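4.2 What the packaging claims rest on

Sellers of fresh fruit often say that padded packing cuts waste by half or more. We looked for the evidence behind this and found little of it. The figure most often repeated goes back to a trade leaflet from Clandham, which gives neither a method nor a sample size. Later reports cite the leaflet, then one another.

Our own records cover 2,262 parcels sent from Tatville to home addresses in April. Packers used foam sleeves, foam boxes or plain card, as stock allowed.
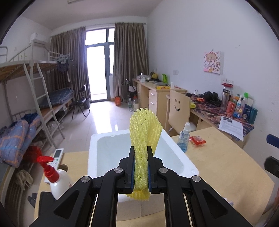
Figure 5. Yellow foam fruit netting, with an open white foam box behind.

Bruising was lower in sleeved fruit, but the gap narrowed once we set aside parcels that had travelled on the slower Holtanum route. Those parcels were mostly packed in card, so route and packing can't be cleanly pulled apart. The Osagie survey, with its 3,000 households, has the same weakness and doesn't mention it. It also asked people to recall damage up to 8 weeks later – a long time to remember a pear.

We are also doubtful about what gets counted as waste. A bruised apple may still be eaten, while the sleeve around a sound one is nearly always thrown away. Most of the studies we read weigh the fruit and ignore the foam.
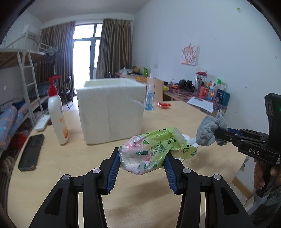

Does padded packing reduce household waste overall?
Our data can't settle it, and we don't think the published figures can either, as most of them leave the packing itself out of the sum.

A fairer test would assign packing by lot within a single route and weigh everything that goes in the bin.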